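Nettolaufrate (NRR) in der Tabellenkalkulation weicht vom Wert in Plamia ab

Yusri Teoh
31. Januar 2021

Ich führe die Statistik für Ostomeo im Favetti-Cup (Herren, 50 Overs pro Innings, Gruppenphase mit vier Spielen je Mannschaft). Die Tabelle des Wettbewerbs wird mit Plamia erzeugt, zusätzlich pflege ich eine eigene Kalkulation, in der seit Beginn alle Spiele ball by ball erfasst sind. Inzwischen sind das rund 3.000 Zeilen.

Unsere NRR nach der Gruppenphase stimmt nicht überein. Plamia gibt +0,132 aus, meine Tabelle +0,198. Ein Rundungsfehler kann das bei dieser Größenordnung nicht sein. Die Runs habe ich mehrfach gegen die Scorebögen geprüft, 932 erzielt und 860 zugelassen, beide Summen sind identisch mit denen in Plamia.

Die vier Spiele:

Spiel 1 gegen Azar: Ostomeo 241/8 (50), Azar 198 all out (41.2)
Spiel 2: Ostomeo 187 all out (38.5), Gegner 188/4 (36.4)
Spiel 3: Ostomeo 260/6 (50), Gegner 231/9 (50)
Spiel 4: Gegner 243/7 (50), Ostomeo 244/5 (46.4)

Formel in meiner Tabelle:

Summe Runs erzielt / Summe Overs gespielt - Summe Runs zugelassen / Summe Overs geworfen

Die Overs stehen in je einer Spalte und werden mit SUMME addiert. Ich komme auf 184,9 und 177,6. Wo liegt der Fehler, bei mir oder im Programm? Zwischen uns und Azar geht es in der Tabelle um den zweiten Platz, bei Punktgleichheit entscheidet die NRR.

Keines der vier Spiele war verkürzt. Für den zweiten Teil der Saison wüsste ich trotzdem gern, wie ein Spiel mit Regenunterbrechung einzutragen ist.

legbye_nord

Bilde die NRR pro Spiel und dann den Mittelwert über alle Spiele. So machen wir das im Verein seit Jahren, das kommt hin. Wenn Plamia etwas anderes ausgibt, würde ich dort den Support anschreiben. Die Software hatte schon im September Probleme mit dem Tabellenexport.

Oranuch Wattanapong

Der Wert in Plamia ist richtig. In der Kalkulation stecken zwei voneinander unabhängige Fehler. Das Vorgehen aus der Antwort von legbye_nord liefert einen dritten, ebenfalls falschen Wert, dazu weiter unten.

Schritt 1: Overs in Bälle umrechnen

Die Schreibweise 46.4 bedeutet 46 vollständige Overs und vier Bälle. Ein Over hat sechs gültige Bälle, der Wert ist also 46 + 4/6 = 46,667. Die Tabellenkalkulation liest dagegen eine Dezimalzahl und rechnet mit 46,4. Bei 38.5 ist die Abweichung am größten, denn fünf Bälle entsprechen 0,833 Over und werden als 0,5 gezählt.

Am einfachsten ist es, durchgehend in Bällen zu rechnen und erst am Ende mit sechs zu multiplizieren. Steht der Over-Wert als Zahl in A2:

=GANZZAHL(A2)*6+RUNDEN((A2-GANZZAHL(A2))*10;0)

Das RUNDEN ist notwendig. Ohne die Funktion entstehen durch die binäre Darstellung Werte wie 3,9999999, und jede weitere Abfrage auf Gleichheit schlägt fehl. Wer ball by ball erfasst, kann die Bälle auch direkt mit ZÄHLENWENNS ermitteln, muss dabei aber Wides und No-balls ausschließen. Beide zählen als Runs, jedoch nicht als gültige Bälle des Overs.

Beim Import aus CSV bitte auf das Trennzeichen achten. Mit deutschen Ländereinstellungen wird 41.2 je nach Programm als Text oder als Datum übernommen. Ich formatiere die Spalte vor dem Import als Text und zerlege sie anschließend am Punkt.

Schritt 2: All out mit vollem Over-Kontingent ansetzen

Wird eine Mannschaft vor Ablauf ihrer Overs all out, zählt für die NRR das volle Kontingent, auf das sie Anspruch hatte. Im Favetti-Cup sind das 50 Overs, also 300 Bälle. Betroffen sind in deiner Liste zwei Innings:

Spiel 1, Azar: 198 Runs in 50 Overs, nicht in 41.2
Spiel 2, Ostomeo: 187 Runs in 50 Overs, nicht in 38.5

Das Gegenteil gilt für ein erfolgreich verfolgtes Ziel. Die 36.4 Overs des Gegners in Spiel 2 und eure 46.4 in Spiel 4 bleiben als tatsächlich gespielte Overs stehen. Die 231/9 in Spiel 3 sind unkritisch, dort wurde ohnehin bis zum Ende geworfen.

Für die Kalkulation empfehle ich eine eigene Spalte mit dem Eintrag 1 bei all out und 0 sonst, dazu eine Spalte mit dem Kontingent in Bällen. Die anzurechnenden Bälle ergeben sich dann über WENN. Die Zahl der Wickets allein ist als Kriterium unsicher: Tritt eine Mannschaft nur mit zehn Spielern an oder kann ein verletzter Batter nicht mehr ins Innings zurückkehren, endet es auch mit weniger als zehn gefallenen Wickets. Ob das als all out behandelt wird, steht in der Spielordnung des jeweiligen Wettbewerbs. Unsere behandelt es so.

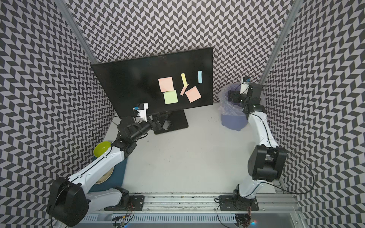

Schritt 3: Summen bilden und prüfen

Mit beiden Korrekturen sehen die Summen so aus:

Bälle gespielt: 300 + 300 + 300 + 280 = 1.180
Bälle geworfen: 300 + 220 + 300 + 300 = 1.120

Run Rate erzielt: 932 x 6 / 1.180 = 4,739
Run Rate zugelassen: 860 x 6 / 1.120 = 4,607
NRR: +0,132

Das ist der Wert aus Plamia.

Zum Mittelwert über die Spiele: Die Einzelwerte sind +0,860, -1,387, +0,580 und +0,369, der Durchschnitt beträgt +0,105. Die Differenz zum korrekten Ergebnis kommt daher, dass beim Mitteln jedes Spiel gleich stark gewichtet wird, unabhängig davon, wie viele Bälle darin angerechnet werden. Die NRR ist aber über die gesamte Gruppenphase definiert, also Summe durch Summe. Nur wenn in allen Spielen beide Mannschaften dieselbe Zahl an Bällen angerechnet bekommen, fallen die beiden Verfahren zusammen. Dass es »hinkommt«, ist demnach Zufall oder liegt an Wettbewerben mit wenigen vorzeitig beendeten Innings.

Schritt 4: Verkürzte Spiele

Die folgenden Angaben entsprechen der üblichen Regelung. Vorrang hat die Spielordnung.

Verkürzung vor Beginn: Beide Mannschaften erhalten ein neues Kontingent, zum Beispiel 40 Overs. Bei all out wird dieses Kontingent angesetzt. Ein fester Eintrag 300 in der Formel ist dann falsch, deshalb die eigene Spalte aus Schritt 2.

Unterbrechung mit neu berechnetem Ziel: Der zuerst schlagenden Mannschaft wird das revidierte Ziel minus ein Run gutgeschrieben, und zwar über die Zahl der Overs, die der zweiten Mannschaft zugeteilt wurde. Die tatsächlich erzielten Runs der ersten Mannschaft gehen nicht in die NRR ein. Für die zweite Mannschaft gelten ihre tatsächlichen Runs und Overs, bei all out das reduzierte Kontingent.

Abbruch im zweiten Innings mit Wertung nach DLS: Der ersten Mannschaft wird der Par Score zum Zeitpunkt des Abbruchs angerechnet, über dieselbe Zahl an Overs, die die zweite Mannschaft bis dahin gespielt hat.

Kein Ergebnis: Das Spiel bleibt für die NRR vollständig unberücksichtigt. Die Punkte werden davon getrennt vergeben.

In der ball-by-ball-Liste dürfen die Ursprungsdaten dabei nicht überschrieben werden, sonst stimmen die Einzelstatistiken der Batter und Bowler nicht mehr. Ich lege ein zweites Blatt an, eine Zeile pro Innings, mit den Spalten Runs real, Bälle real, Runs NRR, Bälle NRR. Nur die letzten beiden werden summiert.

Yusri Teoh

Danke, mit der Ballumrechnung und der WENN-Abfrage kommt jetzt +0,132 heraus. Ich hatte die all-out-Regel gekannt, aber angenommen, sie gelte nur für die eigene Mannschaft.

Eine Nachfrage zu Schritt 4: In unserer Spielordnung steht, dass bei einem verspäteten Beginn die ersten 60 Minuten ohne Abzug von Overs bleiben. Hat das irgendeinen Einfluss auf die Rechnung?

Oranuch Wattanapong

Nein. Solange kein Over gestrichen wird, bleibt das Kontingent bei 300 Bällen. Erst wenn die Schiedsrichter eine reduzierte Zahl festlegen, ändert sich der Eintrag. Maßgeblich ist die Zahl auf dem unterschriebenen Spielbericht. Das in Plamia hinterlegte Kontingent solltest du nach solchen Spielen einmal kontrollieren, bei uns stand dort nach einer Verkürzung noch der Standardwert und musste von Hand geändert werden.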